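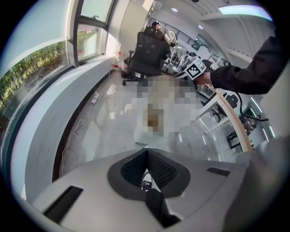 2 min read

Gripper pose jumps when the marker cube is in view
Robots and Automation > Faults and Safety

dperron
We lost tracking on a hand-held gripper at Drirbridge. The logged pose jumped sideways, over 600 mm between one sample and the next, then came back. On playback the arm tried to follow it and hit the e-stop limit. No one was near it. Software is Mustano, stock settings.

sille_f
Check the floor. Glossy white tile with ceiling lights reflecting in it is bad for visual tracking. We had the same jump until we put mats down.

dperron
Floor is glossy, yes. But the jumps line up with someone holding the cube up near the gripper.

gbasaran
Then it's an ID clash. If the cube and the finger marker share an ID, the solver swaps them. Print one of them again from a different set.

sille_f
Don't agree. A clash would flip back and forth. He has a single jump.

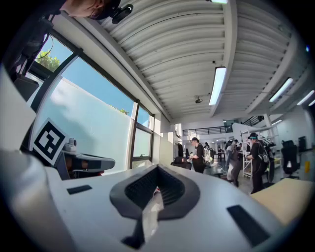 Finger marker at left, windows behind.

dperron
Finger marker for reference. I checked the IDs and they are different.

gbasaran
OK, I was wrong about that. What about exposure? That's a lot of daylight.

kmacleod
Whatever the cause, the arm should never have accepted that step. Set a max jump in the playback config and reject the file. Ours is 2 mm per sample at 1000 Hz.

dperron
Ours was blank. Setting it today. Will lock exposure and run the cube test again.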